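Tuning bag-edge grasps from the head camera in Fudik

Print this page | E-mail this page

Written by Serpil Yalçınkaya. Last revised 10/27/22.

These steps cover the grasp planner settings for items packed in clear plastic film, using the head camera as the only depth source. You need a calibrated head camera, Fudik with the Padico grasp plugin, and write access to the robot's parameter server. The procedure assumes that arm control already works and that you can jog both wrists from the console.

Clear film returns poor depth. The sensor reads through it to the item or the floor, or returns nothing at a crease. With default settings the planner fits a grasp to the item inside and ignores the film, and the jaws close too far in. The settings below move the grasp target to the film edge.

1. Record a static background

Park both arms outside the camera view and run:

padico bg_capture --frames 87

Do not move the head until capture ends. Striped or streaked flooring gives false edges in the color channel, so leave bg_mode at "depth+color" and set color_weight to 0.3. If furniture in the work area is moved, capture again.

2. Mask the arms

Turn on self_filter and set self_pad to 15 mm. The mask is built from the URDF, which does not include external cables. Add a capsule for each cable loop at the wrist in extras.yaml. Without these, a loop that swings into view is reported as an obstacle and the planner rejects the approach. A cable lying on the floor belongs in the background capture only if it stays put. Otherwise, add it to ignore_regions.

3. Segment film and content separately

Run the two-class segmenter. The "content" class comes from color and is usually stable. The "film" class comes from highlights and wrinkle texture, and it depends on lighting. Start with film_thresh at 0.45. Lower it in steps of 0.05 until the film mask is one connected region that extends past the content mask on every side where film is visible. If it begins to pick up the floor, go back one step.

4. Choose the pinch point

Set target to "film_edge" and edge_offset to 8 mm. The planner samples 2000 candidates along the film outline and drops those where the jaw sweep crosses the content mask by more than max_overlap. For round, flat items, 0.1 is a good value. Prefer candidates on the side nearest the arm that will do the pinch. Keep the other hand open and close by, but outside the keep-out cylinder. 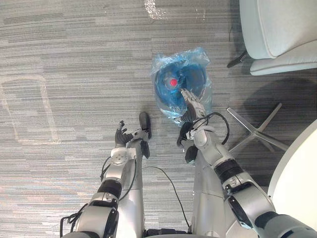 5. Check the jaw pose against the mask

Freeze the controller and open the overlay view. The projected jaw line should cross the film mask near the edge of the content mask. Compare it with the real jaws in the color view. An offset in the same direction at several poses means a hand-eye calibration error, and no planner setting will correct it. Rerun calibration before you continue.

6. Limit closing force and lift

Set close_mode to "force" and start at 4 N. Set lift_height to 20 mm and lift_speed to 0.02 m/s for the first trials. Read slip from the jaw position signal. Motor current is too noisy at this force.

7. Save the profile

padico profile save film_edge_v2

The profile stores planner and segmenter values. It does not store the background, so step 1 must be repeated after every restart.

Known problem: on builds before 984, edge_offset is read in meters. Check the build number first.

Questions: Bořivoj Urban, Zomarska perception tools
Copyright Zomarska. Back to top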